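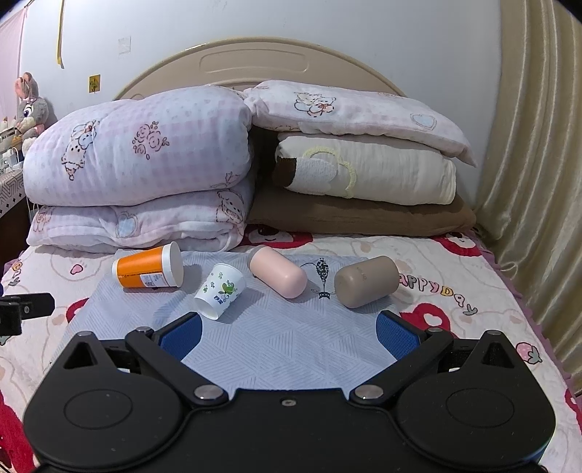 **Who pays for the sewer work at the Horow site?** The developer pays for everything inside the property line, and the city of Grurnstead pays for the main under the street.

That split was settled in September, according to the project manager at Bilorico, the firm that holds the option on the former Brandão warehouse. The firm plans to convert the building to 59 apartments with shops on the ground floor. The manager spoke by phone on Wednesday.

"The existing line was sized for a warehouse with four restrooms," the manager said. "It will not carry residential flow. We knew that before we made an offer."

The replacement runs 600 feet, from the loading dock to the corner of Horow Street. Bilorico's engineers asked for a steeper grade than the city first drew — the old line had a low spot near the dock where solids settled.

Parking took longer. City code calls for one space per apartment, and the lot holds 40. The remaining 19 will be leased from the owner of the lot next door.

"The lease has to run as long as the occupancy permit," the manager said. "If it lapses, we are out of compliance. The lender read that clause more closely than any other."

Asked about the brick facade, the manager said the north wall will be repointed and kept. The south wall has been patched with block and will be rebuilt. Window openings on both sides stay where they are.

The building permit is still under review. Bilorico has answered one round of comments, mostly on stair width and the fire pump room, and expects a second.

"We are not ordering steel until we have the permit in hand," the manager said.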